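The Small Satellite That Refuses to Fall

When the engineers at Pivcombe finished their satellite in October, they expected it to live one month. It is a box of 4 kilograms, and it flies so low that the thin air up there pulls on it all the time. Most objects at this height burn quickly.

Naveed Dhanial wants to use this air as fuel. His engine, called Jokance, collects the few molecules in front of the satellite, gives them an electric charge and throws them out behind. No tank is needed — only sunlight and a good inlet.
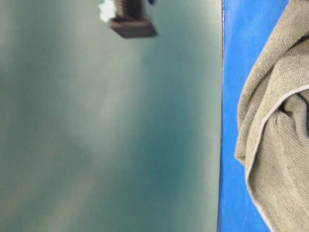 A long way to 188 kilometers

The first tests were not encouraging. In the vacuum chamber at Bolley, the engine ran for 30 seconds and then stopped. The team changed the shape of the inlet about 800 times on the computer before they built a second one. This one ran through the night, and the thrust was a little more than the drag they had calculated for an orbit at 188 kilometers.

Dhanial is careful with his promises. A chamber is not space, he says, and the oxygen at this height attacks almost every metal.

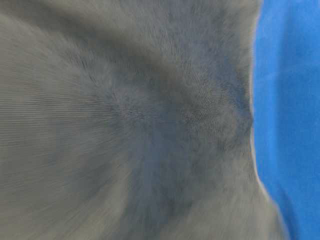
Atif Sethi is less patient. He thinks the drag figures are too kind, and that the satellite will come down in its first week if the Sun becomes active. He would like to see the Chaudhry model of the upper atmosphere used before anybody pays for a launch.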